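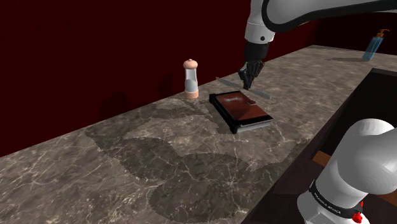

Sirnetti's marble counter, with the gripper down over the long thin utensil behind the book.

Sirnetti kitchen pack with the Grurnport add-on: my review after a month of thin-object grasping

I train robot policies on a small budget (one desktop, one noisy fan, a lot of overnight runs), so I'm always on the lookout for simulated kitchens that don't need a cluster to be useful. Sirnetti had been on my list for ages. What finally got me to install it was Grurnport, an add-on that implements a fairly new training method for picking up skinny things: knives, rods, chopsticks, all the stuff my old policy used to push around the counter like a cat with a pen.

I came over from Dutavmont, so expect plenty of comparing. I love Dutavmont for drawers and doors! For small clutter on a counter, though, I was ready to try something else.

Setup

Installing Sirnetti took me one evening, and most of that was downloading textures. The Franka arm comes ready to go, the gripper loads with sensible joint limits, and I had it moving before bed. Grurnport is a separate download and it wants its own config file, which the readme mentions exactly once, near the bottom, in a paragraph on something else. I lost a good two hours to that. If your run starts and the loss is completely flat, go look for the missing config first.

What the method does

The short version: an ordinary imitation policy gets the same amount of training signal from every moment of a demonstration. Most of a demonstration is the arm cruising over to the thing, and only a tiny slice of it is the fingers lining up with the thing. Grurnport scores each moment by how much a small change in the action would move the fingertips relative to the target, and then it weights the training by that score. So the last little bit of the approach counts for a lot more and the cruising counts for less.

There's a second piece, where close-up views get mixed in more heavily as the gripper comes down. You can switch the two pieces on and off separately (thank you, whoever did that), and I tried every combination. The weighting does most of the work. The close-up mixing alone barely moved my numbers, but added on top of the weighting it gave me a second, smaller bump.

My results

I ran 3596 test episodes for each version, split evenly over 4 training seeds, with object positions and room colors shuffled every time. My plain policy managed 1653 successful grasps. With both parts of Grurnport on, same demonstrations, same network, it got 2391.

That's from a bit under half to a hair under two thirds, and I was grinning at my screen over breakfast. I count a grasp as good if the object is lifted clear of the counter and stays up through the end of the episode, which is stricter than the default check in Sirnetti. The default only looks at height at a single moment, and I caught it passing a few runs where the thing was already on its way back down. Change that setting before you believe anything!

The write-up from the Thepsuriya workshop that first got me interested reported a bigger jump than mine. They used a wider table and fewer objects on it, so I'm not too bothered by the gap. Clutter is where my failures pile up. A book lying next to a utensil means the fingers have a lot less room to come in from that side, and the policy still likes to come in from that side.

How it looks and feels

I care more about looks than I probably should, but the visuals do matter when you're training from pixels. The marble is lovely and it's also mean. It's full of pale veins, thin and branching, and a thin pale object on top of that is a hard thing to pick out. My old policy would sometimes head straight for a patch of bare stone, and I'm fairly sure it was chasing a vein. I've left the marble on for every test for that reason. Dutavmont's plain counters feel like cheating now.

Shadows are good, soft in some places and very dark in others, and they change a lot with the lighting shuffle. The small props are a mixed bag. I like the little shaker with its peach cap, and the pump soap bottle with the orange top is cheerful. Printed labels are the weak spot. The edges come out ragged and the lettering on some of them looks turned around, so if your project involves reading text off packages, look somewhere else. For grasping I couldn't care less.

Up close the gripper model holds up really well. You get separate links, bolts, a shiny screw, and a proper narrow slot between the fingertips, and that slot is the part I stare at most when I'm going through failures. A rod that meets the fingertips right at its end is a very different problem from one that crosses them at the middle, and from the far view I often can't tell which I've got.
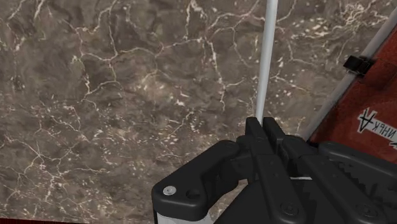 Things that bugged me

Training is slower. The scoring step runs over the whole demonstration set before anything else happens, and on my machine it's long enough to go make dinner and eat it. It caches afterward, but the cache gets thrown out if you touch the camera settings, even a tiny nudge.

The weighting can also go overboard. On my first try I left it at full strength and the policy got beautiful at the final alignment and sloppy at getting there, with wide swoops over the counter that knocked into the taller props. Turning the strength down to the middle of the range fixed most of it. I wish the docs gave a starting value for cluttered counters.

And the replay viewer forgets your window layout every single time you close it. Small thing, drives me up the wall.

Would I keep using it?

Yes, already am. If you mostly do cupboards and drawers, I'd stay with Dutavmont, and I tried the weighting on a drawer task there and saw no difference I'd bet on. For thin objects on a busy counter, Sirnetti plus Grurnport is the best pairing I've used on a single machine. I haven't run any of this on a physical arm, so I can't say how much of the gain carries over. I've got forks and a whisk queued up for July, and I'll add those numbers at the bottom of this page when they're in.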